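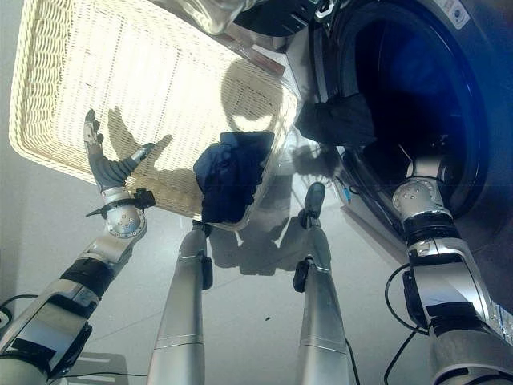
## Remote Demonstration Program: Laundry Tasks Enter Second Round

The Finuscombe Center for Assistive Machines has begun the second round of its household demonstration program, which teaches a two-armed robot everyday chores by having trained operators guide it from a distance. The first round was limited to tabletop work such as sorting cutlery and closing jars. The new round moves to the floor and to larger appliances, beginning with the transfer of clothing between a basket and a front-loading washing machine.

Staff and partners who have not visited the demonstration rooms since the spring will find the working method largely unchanged. An operator wears a headset and a pair of tracked gloves and sees what the robot's head camera sees. The robot's arms and fingers follow the operator's own, with a short delay. Each attempt at the task is recorded from start to finish, together with the position of every joint, and the recordings are later used to train a control program that will attempt the same work without an operator.

At the close of the first round in March, the program held 1,003 accepted recordings. Those recordings will remain available to partner groups under the existing terms, and requests should continue to be sent through the program office.

### Why laundry

Cloth was chosen after a long discussion with the partner residences. Residents and care staff were asked which chores they would most like help with, and laundry was named more often than any other. The bending and reaching required by a front-loading machine were mentioned repeatedly, particularly by residents with back or hip complaints.

The task is also a demanding one from a technical point of view. A jar keeps its shape when it is picked up. A shirt does not, and the way it hangs from the fingers depends on where it was taken hold of. Dark clothing inside a dark drum is difficult to make out on the operator's display, and a garment may catch on the lip of the door and stay there. Operators have been asked to recover from such moments in the normal course of the task and to let the recording continue. A demonstration that includes a dropped sleeve and a second grasp is considered useful, provided the operator finishes the task.

"People are inclined to start over when something slips, and we have had to train that habit out of them," said Clementina Correia, who supervises the operators. "The robot will drop things when it works by itself. It needs to have seen what a person does next."

### Changes for operators

Several procedures differ from those of the first round. Operators are asked to read the revised handbook in full before their next session, and to note the following in particular:

- Sessions on the laundry task are limited to 23 minutes, after which the operator must remove the headset and rest. Working with the arms extended forward and low has proved more tiring than tabletop work.
- Both hands are to be used. Operators who favor one hand should let the other steady the basket or hold back the cloth at the rim.
- Garments are to be moved one at a time unless the session sheet states otherwise.
- Fingers should be opened fully before a hand enters the drum or the basket. Closed fingers have snagged on loose fabric and pulled the next garment along with it.
- The washing machine is not to be run during a session, and its door is to be left open until the session lead has ended the recording.

The hand guidance method, in which a person stands beside the robot and moves its arms directly, is still permitted for short corrections and for teaching new starting positions. It is not to be used for full laundry demonstrations. The guiding person's arms tend to block the head camera, and recordings made in this way during the trial week were mostly set aside at review.

### Review and acceptance

Every recording is reviewed by 3 people before it is accepted. Reviewers check that the task was completed, that the camera view was clear for the greater part of the session, and that the joint data is free of gaps. They do not grade the operator on speed. Slow, steady motion is preferred -- especially near the door ring, where the wrist must turn while the arm is still moving forward.

Recordings that fail review are kept for 9 weeks and then deleted. An operator who wishes to know why a recording was set aside may ask for the review notes at any time during that period.

The Tshabalala Foundation has renewed its support for the program and will fund two additional operator positions. Fireo, which maintains the glove tracking software, has supplied an update intended to reduce drift in the thumb reading. Operators should repeat the full calibration after the update has been installed, including the fist and spread-hand positions, and should report any remaining drift on the session sheet. A verbal report to the session lead is welcome but does not replace the written one.

### Use of the recordings

Questions have been received from partner residences regarding privacy. All demonstrations in the present round take place in the Center's own rooms, with clothing bought or donated for the purpose. No recording has been made in a resident's home, and none will be made without a separate written agreement. Audio is not recorded. Operators' names are stored apart from the motion data and are not passed on to partner groups.

The control program trained on these recordings, known within the Center as Stusus, will first be tested on the basket-to-drum transfer alone. Unloading, which involves heavier and tangled cloth, will follow if the results of the first test support it. Folding is outside the scope of the present round.

### Visits and applications

Partner staff who wish to observe a session may do so in the afternoon, beginning at 2:00 p.m., by arrangement with the program office. Observers are asked to remain behind the marked line whenever the arms are powered and to refrain from speaking to the operator while the headset is on.

Applications for the new operator positions are open to current staff and to outside candidates. Previous experience with robots is not required. Candidates will be invited to a practice session with the gloves and headset, and those who experience discomfort with the headset may apply instead for the reviewer positions, which will be announced in the next issue.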